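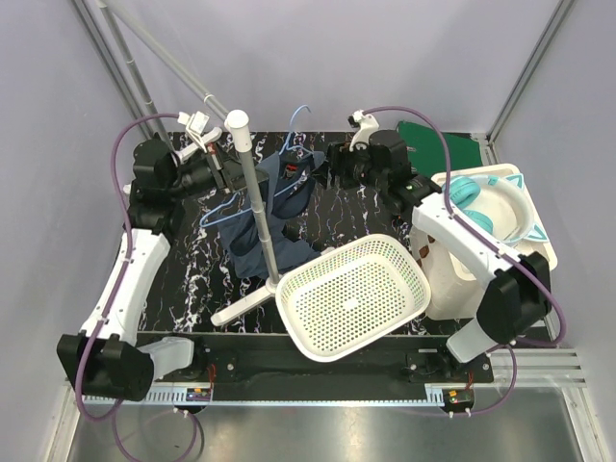
The Vakdale Garment Care Room is the part of the Pichon Residence in which residents' clothing is sorted, hung and folded before it is returned to the floors. This page presents the room and its work for residents, families and prospective partners. The main table has a black marbled top veined in white and orange, and much of the hanging work is carried out on it. Dark items, such as the navy-blue garment here, are placed on light-blue hangers so that the shoulders can be seen clearly inside the fabric. The label inside the neck or waistband is checked at the same stage.

The gallery was prepared by Évan Carré, Residence Services, and reviewed by Holger Rønning, Head of Housekeeping. It was last updated on Feb 28, 2026.

Hanging and labels
Shirts, jackets and dresses are returned on hangers. Each resident is issued 10 hangers on arrival, and further hangers may be requested at the front desk. Garments without a name label are held in the room until the owner has been identified – please do not collect them on behalf of another resident.

The work surface
The tabletop is wiped down between loads with a mild, unscented cleaner. Wet items are not placed on it. Clothing waiting for a hanger may be laid on the table for a short time, and creases from this stage are removed with a hand steamer before the garment leaves the room.

Baskets
One basket is used per household. Folded items go in first, with towels at the bottom and knitwear on top. Hanging items travel separately. Empty baskets should be left outside the apartment door by 10 a.m. on collection days.

The hanging rails
The room's rails have space for 264 garments, arranged by floor. A further 200 places are kept in the seasonal store for winter coats, which may be handed in from March onward. Coats are accepted clean and with empty pockets.

Repairs
Loose buttons, open hems and worn hanging loops are noted on the return slip. Small repairs are made free of charge – larger work, including zippers and linings, is sent out only with the resident's written approval.

Visiting the room
The Garment Care Room is on the lower level of the Vakdale building, Room 509. Residents and their families are welcome during staffed hours and are asked to sign in at the counter. Requests to reproduce material from this gallery should be addressed in writing to Residence Services.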